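Project Report: Static Friction of Cardboard on Painted Steel Shelving

Group members: Kwabena Aryee, Lutfa Navaratnam, Dinesh Ranasinghe
Supervisor: Karthik Munasinghe
Submitted: Tue 20 October

1. Background

Small cartons stored on sloped shelves slide forward when the slope exceeds a certain angle. The angle depends on the coefficient of static friction between the carton and the shelf. Published tables give values for paper on steel, but the spread is wide and the surface finish is often not stated. The aim of this project was to measure the coefficient for two carton types on one painted shelf, and to check whether load has any effect.

2. Method

A shelf panel was hinged at one end and raised at the other with a hand-turned screw. A digital inclinometer was clamped to the side rail. Each carton was placed on the same marked area, and the panel was raised slowly until the carton moved. The coefficient was taken as the tangent of the angle at first movement.

Two carton types were used, Firnel (plain brown) and Sultico (white coated). Each was tested with a load of 80 g and again with 400 g. The load was a bag of sand taped to the floor of the carton so that it could not shift. The panel was wiped with a dry cloth between runs. 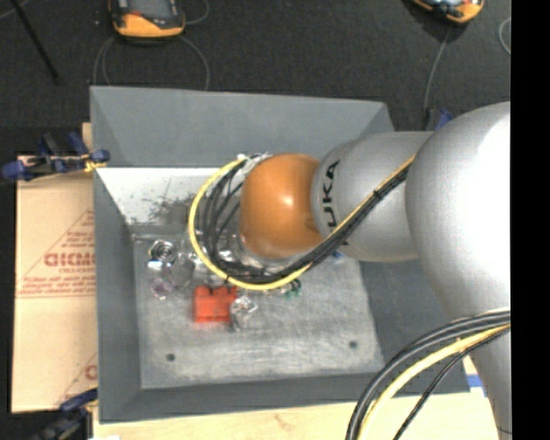 Runs in which the carton rotated before sliding were discarded and repeated. Rotation occurred mostly with the lighter load, and was reduced by placing the carton with its long side parallel to the slope.

3. Results

The mean slip angle for the Firnel cartons was 19 degrees, which gives a coefficient of 0.34. The Sultico cartons slipped at a lower angle under both loads. For each carton type, the difference between the light and heavy loads was smaller than the scatter between repeat runs. This agrees with the simple friction model, in which the coefficient does not depend on load.

One set of Sultico readings drifted upward during the session. The coating on the base was scuffed when we checked it – the set was repeated with a new carton, and only the second set was used.

4. Sources of error

The screw was turned by hand, so the rate of tilt was not constant. Small jolts may have started some cartons early. Humidity in the room was not recorded. Cardboard takes up moisture from the air, and the first trial runs in May may not be comparable with the later ones for this reason.

5. Further work

A motor-driven screw would give a steadier tilt. The tests should also be repeated on bare steel, with humidity logged for each run.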